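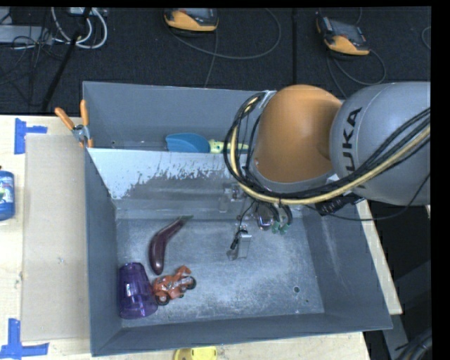 pdk_wagon

Sunday, July 29, 2018

Looking at a used Haslam wagon, the 5 cylinder with the automatic. One owner, service book stamped, priced 2,000 under the others on the Ivley listings. Seller states the transmission fluid is original and says it is "lifetime fill." Shifts were fine on a short drive except for a mild shudder in top gear at light throttle. Walk away or change the fluid?

torque_spec
Light-throttle shudder in top gear is usually the converter lockup clutch slipping. Drain and fill, drive it a week, drain and fill again. Do not let a shop power flush it.

mbrandt8
Disagree on the power flush. Mine was done with a machine at 12 years old and the shudder went away the same day. Two drain and fills still leave a fair amount of old fluid in the converter.

torque_spec
One car. The Hisine manual for the same gearbox calls for drain and fill only, pan off, new filter, level checked with the pan warm. No mention of a machine.

gasketcase
Read the codes before buying fluid. If there is a stored lockup slip code the clutch may already be glazed, and 2,000 off does not cover a converter.

Also check which fluid. The Climia branded one at the parts counter says "multi-vehicle" on the label and does not list the spec for this box.

mbrandt8
Multi-vehicle is fine for most boxes.

gasketcase
Most, yes. This one is picky about friction modifier. Buy the listed spec.

pdk_wagon
Scanner showed no stored codes. Seller agreed to a second drive from cold. Will ask for the pan to come off at my cost before any deposit.

torque_spec
Good. Fine gray paste on the magnet is normal. Flakes or slivers, leave it. Post the fluid color when you have it.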